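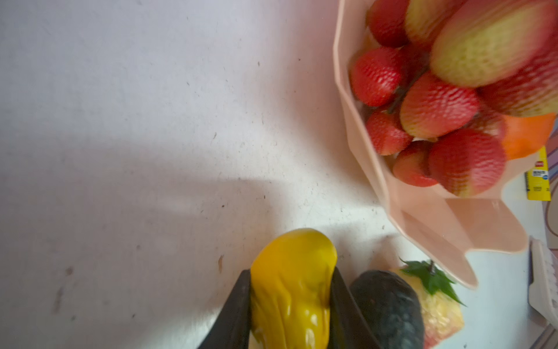 Fruit on the table or fruit in the fridge?
3 min read

Skamon
2018-01-23
OK settle this for me. I grew up with a fruit bowl on the table all year and everything went in it. My partner puts every last thing in the fridge, strawberries, avocados, the lot. I've got a pink plastic bowl heaped with strawberries on the table right now and I'm being told it's a crime. The capsicum and the avo are sitting out next to it and apparently that's worse. Who's right?

Fleston
Your partner, sorry. Strawberries go soft so quickly, especially in this heat. I leave mine unwashed in a tub with paper towel in the bottom and they go 6 days, easy. Wash them when you're about to eat them.

Mridha
Disagree! A cold strawberry tastes of nothing. If you've got kids in the house that bowl will be empty by teatime anyway, so who cares how long they keep. Mine got through 2 punnets on Sunday and then asked what was for lunch.

Avocado stays out till it gives a bit near the stem, then fridge. I thought everyone did that?

Wundadent
Capsicum is a fridge thing for me, bottom drawer, no bag. Left one on the bench in December while we were away for three nights and it had gone all wrinkly and sad. Pineapple I leave out – never had a problem.

Skamon
Ha, so that's one and a half votes for me. What about the bowl though? Mine's one of those see-through ones with all the flat angled sides. I love the colour but Mum reckons plastic makes fruit sweat.

Fleston
Your mum's got a point if it's deep. The ones at the bottom get squashed under the rest. I'd use a wide plate, one layer.

Mridha
A plate of strawberries rolling all over the floor, no thanks. Bowl's fine. Just tip them out and check the bottom ones every morning.

Wundadent
I'm with Fleston on the plate, but only for berries. Also wipe your table down, Skamon, crumbs and fruit together is how I ended up with ants and it took me 12 days to get rid of them.

Skamon
Rude but fair, getting the cloth now. Strawberries can go in the fridge tonight, the avo is staying put.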